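WOVEN THINGS, AND WHAT TO PUT IN THEM

Short one this month, typing between loads. The linen closet clear-out is finally done at my place and a lot of you wrote in about baskets after the last issue, so baskets it is. Baskets and cord and folding. Shelf liners will have to wait for March, sorry to the person who asked twice.

First thing. Empty it. All the way, down to the floor of the basket, before you decide what lives in there. I had one by the back door that was going to be "mittens" and when I tipped it out there were 4 dead batteries, a dog leash and the instructions for a fan we gave away. Turn it over, knock the bottom, run a dry brush along the weave. Crumbs and lint sit in the corners where the sides meet the base. Vacuum with the soft brush if you have one, low setting.

Then put it on a table. Bending over a basket on the floor is how I hurt my back last winter. Table, basket in the middle, clothes next to it.

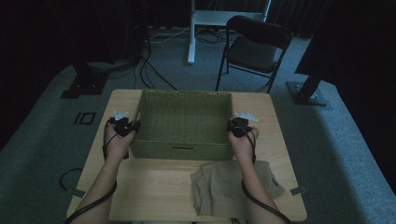 Folding. Fold to the basket and forget how they do it in the store. Measure with your hand, or lay one shirt flat in the bottom and see where it stops. For most of mine that means sleeves in, half, then thirds, and stand them on edge so you can see all of them from above. Heavy stuff flat on the bottom, sweaters mostly. Anything slippery gets rolled. If you're tired just fold it in half and get it in there, a half-folded shirt in a basket beats a pile on the chair.

Don't pack it tight. You want to be able to get a hand down the side without dragging everything up. My old Skollitz one split at the handle after I crammed 17 kitchen towels in it and carried it upstairs by one side. My fault. Two hands, both sides, and for anything heavy get your palms under the base.

Color: people asked. I like the greens, olive and sage and that khaki in between, they hide dust and go with wood. White cord looks lovely for a week. Natural tan is fine everywhere.

Lining: only if the weave snags. Run an old pair of tights over the inside, if it catches, line it. A pillowcase works, tuck the extra under the rim and stitch it in a few spots.

Cleaning, since three emails came in on this one. Paper cord does not like water. Damp cloth, wrung out hard, wipe along the twist and not accross it, then air, away from the radiator. Seagrass can take a bit more. Plastic weave, put it in the shower, who cares. If you don't know which one you've got, treat it like paper. Do the spot test somewhere that faces the wall.

Check the edges too while you're at it. The thick border goes first on just about everything woven, baskets and chair seats both, because that's where we grab and where legs rub. Pinch along it every few inches. It should feel firm and springy. A soft place or a loose end, deal with it now. Dab of white glue on the end, tuck it under the next strand with a blunt needle, clothespin overnight. Takes 11 minutes if the glue cap isn't stuck.
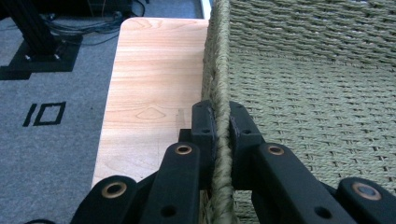 Can I fix a border that has come undone for more than a couple of inches?

Depends on the cord. If the old strand is still there and still bends, wind it back the way it went and glue and clip as you go, a little at a time. If it has gone brittle or snapped, you need new cord in the same thickness, and you should start a few inches back from the break where the weave is still sound. Cisternas sells it by the yard, bring a scrap for matching. Caltel has it too but only on big spools and you will have cord for life.

Couple of leftovers. The swap table at Bostedwood is on again, doors at 10 a.m., baskets and bins and small woven stools welcome as long as they're clean and don't smell of basement. Lids with their bottoms please. Tie them together. We had 50 things come in last time and a whole stack of lids that went to nothing.

Also whoever borrowed my blunt needles at the last one, I would like them back, theyre in a green tin.

Dryer just buzzed. More next month.

Milagros Daza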